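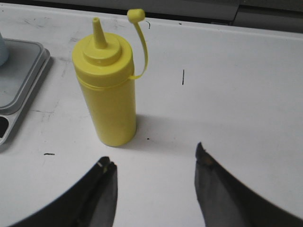 In Defense of Weighing the Mustard

My mother-in-law never measured a thing in her life, and her dressings were wonderful, so I know what I'm up against when I say that a kitchen scale belongs on the counter all year round and not at the back of the cupboard behind the cake pans. I've been meaning to write this down since May, when I made a big batch of salad dressing for a family lunch at Prunadbridge and could not, for the life of me, make it taste the way it had the time before.

The trouble was squeezing. A squeeze bottle is a lovely, friendly thing (I wouldn't cook without one, and I like the little cap on its strap that can't roll off under the stove), but a squeeze is a mood. On a cheerful morning you get a ribbon, and when you're tired you get a puddle. So now I put a plastic cup on the scale, press the button to bring it back to zero, and squeeze until the number says what I want. The whole business adds three minutes, if that, and there are no spoons to wash!
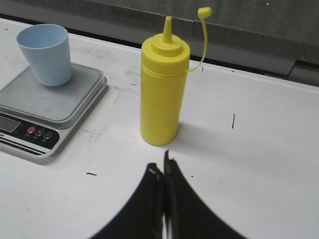 Huệ Bùi wrote to me after I'd grumbled about all this in an earlier column: you'll weigh the joy right out of it, and besides, your tongue is the only scale that knows whether the lemons were sour.

She has me there, about the lemons. I still taste, and I still fiddle at the end with a pinch of this or that. But fiddling goes so much better when you begin from the same place each time, and when a niece calls to ask how you made it, you can read her something off a card. My card says 339 grams for the full batch, and it has oil stains all over it.
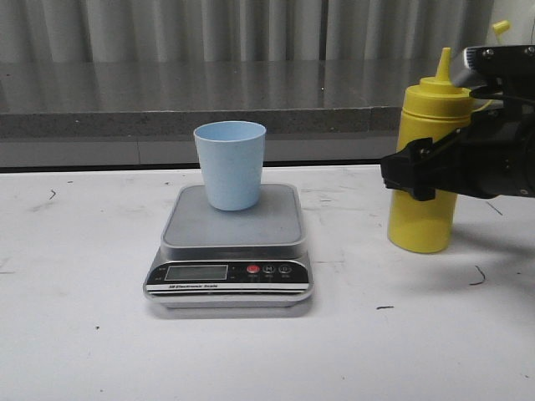 Photo: Hưng Trịnh

You don't need a fancy scale, either. Mine is plain and gray and gets wiped down when I remember. It lives next to the bread, where I can reach it with one hand, and I'd give up the toaster before I'd give up that spot on the counter.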